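What my landlord taught me about small talk

When I moved to Laltulbridge I believed that my English was good. I had passed the exams and I could read a contract. I could also follow the news on the radio if I sat close to it. What I could not do was stand next to another person for five minutes and say nothing important.

In my country we do not speak to strangers about weather. If you tell a man at the bus stop that it is cold, he will look at you and wonder what you want from him.
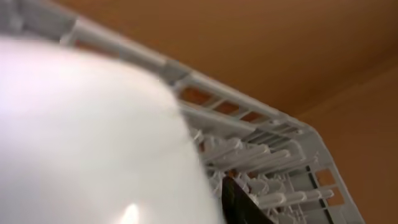 Laltulbridge, January 19, 2020

I rent two rooms from Alasdair Munro, who lives downstairs and is 40 years older than me. In my first week he met me on the stairs and said, "Not so bad today." I asked him what was not so bad. He thought about it seriously, then he said, "Well, most of it," and went to get his newspaper. I stayed on the stairs and translated the sentence in my head, looking for the part I had missed.

After this I started to keep a notebook. I wrote down what people said to each other in the line at the bakery, and what the other person answered. I collected 16 pages before spring. The bakery was the best place for it, the post office was poor, because people there are worried about their parcels and speak only to the clerk.

My first discovery was that the question "How are you?" has a correct length. One word is a little cold. A full report about your knee is too much, except between two people who both have a knee. I had been giving the full report for months! The woman who sells bread knew everything about my visa. 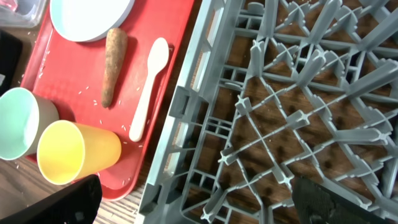
My second discovery was harder for me, and it is about endings. In my language a conversation ends when the subject is finished. In English it must be closed slowly, like a heavy door. You say "right" or "anyway," then you say one more thing, then you say "I should let you go" – which made me feel insulted the first time, as if I had been holding the person by the sleeve.

Alasdair does this in a very slow way. He says "anyway" with his hand on the door, and then he tells me about Miltach, the village where he worked one summer as a young man, and the bridge there, and the dog that belonged to the bridge keeper. Then he says "anyway" again. I have learned to put down my shopping bags at the first one.

At work it is different. I do bookkeeping for Himport, a small company that brings in tea, and my colleagues like to talk about television. I do not own a television. For a long time I only nodded, and I suppose they thought I was proud. Then in April a colleague asked if I had seen the ending of some series, and I said no, but please tell me. She talked through the whole lunch. I understood maybe half of the plot, someone had a twin, and since that day she saves me a chair.

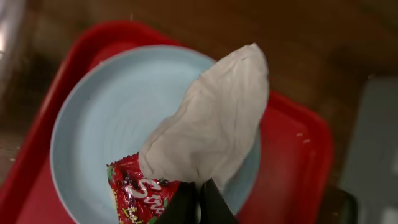

I do not want to say that I am now good at it. On the telephone I am still terrible. I cannot see the face, so I close the door too early and the other person is still speaking inside. My sister says I have become the same way in our own language, that I now say "so, anyway" to our mother, who asks her afterward if I am angry.

Yesterday I met Alasdair on the stairs again. It was raining sideways. I said to him, "Not so bad today," and he said, "Could be worse," and we both went up and down to our own doors. I wrote it in the notebook under the old one, with the same pen.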